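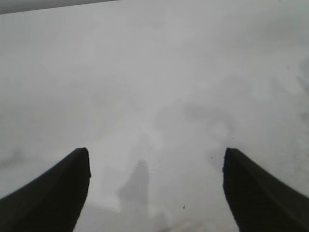 ## Notebook, student arm project, March, 2.10 pm start

Task list carried over from last time: wrist camera exposure, fingertip offset, first go at the basket task with the new scripts. Crescencio Lozano on the laptop, me on the arm and the stop button. Bench 2 as usual.

**Wrist camera**

Fingers open, white table filling nearly all of the view. Both fingertips are in the lower part of the picture at much the same height, so I've left the camera bracket alone. The table doesn't read as one flat grey. It's brighter through the middle and duller at the sides, and there is a soft darker shape between the fingers. Our simple threshold script (the one we wrote for the Marti round) took that shape for an object on two tries out of three. Raised the threshold and it stopped, but then it lost the pale parts of the basket as well. Put it back where it was.

Tiny dark specks on the table too. The blob filter should drop anything that small and it does, once you remember to switch it on. I hadn't.

Options we talked over:

- take a reference picture of the table and subtract it (cheap, but it's only good for one arm height)
- work in colour and forget brightness, as the ball is pink and the basket is yellow-orange
- use the side camera to find things and keep the wrist camera for the last bit of the approach

Going with the second for now. Crescencio would like the third and has offered to write it if the side camera can be calibrated by the end of term. The Haldale rules allow two cameras, I checked.

**Fingertip offset**

The value in the config was 17 mm out in height, left over from the old fingers. Changed it, restarted the controller, homed the arm. Home now reads 363 on joint two where the old sheet says 299. Both are raw counts and I think the old sheet was written before the motor swap, so I've crossed it out and pencilled in the new one. Please don't copy the number from the sheet taped inside the cupboard door. That one is older still.

**Basket task**

Same layout as the Woretti practice sheet: basket in the middle on the clear plate, ball beside it on the right, arm waits high with the fingers open until the start command. Ball goes in the basket, fingers open, arm goes back up.

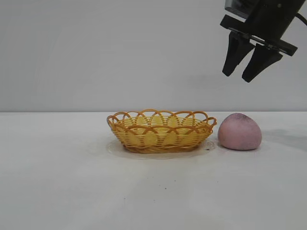

*Side camera, arm up, fingers open. Pink ball to the right of the basket.*

Things to sort out in this layout:

1. The ball is very close to the basket rim. If we come down with one finger either side along the line of the basket, the left finger has next to no room. Wants the wrist turned a quarter so the fingers close front to back.
2. The rim is all loops. A fingertip could catch in one on the way past, so add height to the carry move before going sideways.
3. The plate is nearly invisible to the side camera. No use as a landmark. Take the basket itself as the reference.
4. The ball has dark speckles on its upper right. The colour mask leaves holes there and the centre point shifts left. Fill the holes before taking the centre.

Crescencio has put 1 and 4 into the script. I've done 2, as a single number at the top of the file called `carry_lift`. Anyone who changes it should write the new value here.

Dry run with the motors off gave no errors. The log stopped at line 2426, where it asks for the gripper state and waits. That's the same wait Grimus had in their code, and they got round it by asking twice. I'd sooner find out why it hangs.

**For next session**

- full run at slow speed with the wrist turned
- ask about a matt cloth for the table, the white top isn't helping the wrist camera
- calibrate side camera (Crescencio)
- throw away the sheet in the cupboard

Packed up 4.35 pm. Config saved on the laptop and on the shared drive, scripts on the laptop only.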